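Small-Item Packing: Storing Snacks in Lidded Boxes
Project report submitted by Iker Ibarra, Navwood

1. Purpose

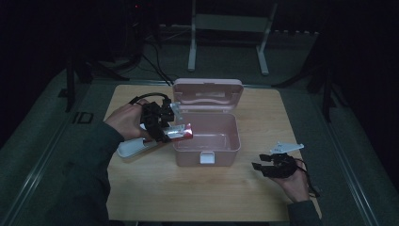
The project considered how wrapped snacks may be stored at a shared table so that they can be found again without emptying a cupboard. Small plastic boxes with a hinged lid and a front latch were chosen for the study.

2. Method

Each trial began with an empty box, its lid fully open. Snack bars were laid flat, one at a time, and the lid was then closed. A total of 5 layouts were compared over 648 trials during June.

3. Findings

Bars laid side by side were the easiest to remove. Bars placed on end often prevented the lid from closing. Further trials with larger boxes are proposed for next term.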